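**FOR RELEASE – 2023-09-04**

# Drorkine learns table chores from a tool you hold in your hand

RANDVILLE – I've been writing announcements for our little lab in Brestdale for a while now, and this is the one I've been itching to send! As of today we're releasing Drorkine, our method for teaching a robot arm everyday handling jobs from demonstrations recorded with a hand-held gripper. The write-up, the training code and the first batch of recordings all go out together, and I'll be showing the results at the Crenshaw workshop in Randville later in September.

The short version goes like this. A person picks up the gripper, does a small job at a table (moving a container, setting something upright, putting an object back where it belongs) and the camera on the tool records the whole thing from the gripper's own point of view. We train on those recordings. Then an arm with a matching gripper gets a go at the same job, on a table it has never worked at before.

Our training set has 415 demonstrations in it, which is tiny by the standards of this field, and that's sort of the point. I wanted to know how far you could get with a pile of recordings that one small group could make without losing a whole season to it. Of those, 357 made it through our automatic checks for tracking and timing. The rest stayed in the release too, in their own folder, in case somebody wants to study what goes wrong (please do, and write to me).
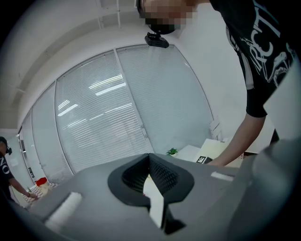
Why use a hand-held gripper when you could drive the robot arm directly?

Speed, mostly, and the fact that people move more naturally when they're holding the tool themselves. Driving an arm remotely tends to make everyone slow and stiff, and a robot trained on slow, stiff motions copies them faithfully.

The part I'm proudest of is how Drorkine deals with hesitation. People pause. They reach, stop, think, shift their grip and carry on, and older versions of our system learned those pauses as if they were part of the job – you'd get an arm hovering over a cup like it had forgotten why it came into the room. The new method scores each stretch of a recording by how much it moves the job along, then leans on the useful stretches during training. It doesn't throw the others away, because a bit of hesitation near a contact turns out to carry good information about where to be careful.

So, the numbers. We ran 80 trials on jobs from the training set, with the objects put in new starting positions, and the arm finished 20 more of them than it did with our previous method on the same set of trials. I'd love to tell you it's perfect, and it isn't! See-through objects still give it trouble, and so does anything that flops or folds. Strong reflections can throw off the tracking as well. All of that is in the write-up, with the failed trials listed right alongside the good ones.

If you'd like to try it, the code runs on a single desktop machine with a decent graphics card, and the setup notes walk you through calibration first (don't skip that bit, I did once and lost a day to it). Research and classroom use is free. For anything commercial, send us a note and we'll talk.

Journalists and fellow researchers are welcome to book a visit to the Brestdale lab, or come find me at the Drorkine table in Randville. I'll have the gripper with me, and you're very welcome to have a go with it.

**Contact:** Drorkine press desk, Brestdale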